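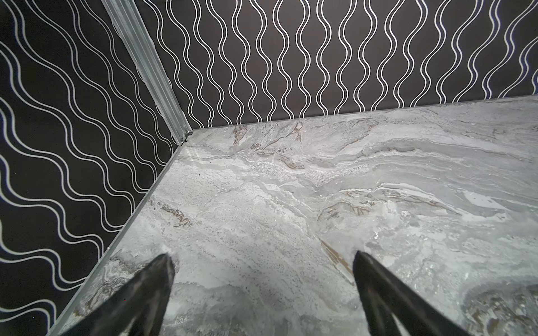

Photograph: Young-sook Shim

Slotted aluminum rail was sold for decades to people who built machine guards and conveyor frames. It now turns up in trade-show booths, shop fittings and small display enclosures, and the printed panel has followed it. The combination is cheap to ship, quick to square up and easy to strip down, and it has given pattern designers a new surface to work on.

Wogan, the panel series from the print studio Desalura, is among the plainer results. The artwork is a wavy white line on matte black, drawn as a double stroke and repeated at even spacing. On one wall the lines run in parallel on the diagonal. On the next they stand upright in pairs that swell apart and pinch together, leaving a column of rounded, lens-like openings. A pale metal post with a grooved face separates the two.

The studio tried to carry one pattern around the corner in its first version, released in October. Registration was the problem. A wave that meets its neighbor a hair too high reads as an error from across a room, and slotted rail always leaves a strip of bare metal between the two halves. "You cannot hide the post, so the drawing has to stop for it," says Young-sook Shim, who drew the series. The second version gives each wall its own direction and lets the rail act as a border.

Matte stock was chosen over gloss for the usual reason: a black gloss panel is a mirror. The penalty is handling. Matte black shows skin oil, dust and any stray fleck, and it burnishes if rubbed dry. Desalura ships its panels face to face with a tissue layer and advises a damp cloth, worked along the line of the print.

Color is the other weak point. White lines on black pick up the tint of whatever light falls on them, and a wall that is neutral at one end can drift toward blue at the other. Fitters are told to check lamps before they blame the printer.

Assembly follows normal practice. Posts go up first, tied at the base with small corner brackets, and the panels drop into the slots from above. Shim recommends leaving the top rail off until every panel is seated -- a bowed sheet will bind in the groove and scuff along its edge. A set of 4 panels lists at $484, or $360 without rail.

A companion series, Pollen, replaces the wave with a scattered dot and is cut to the same sizes. It is more forgiving at the corners, Shim says, and she likes it less.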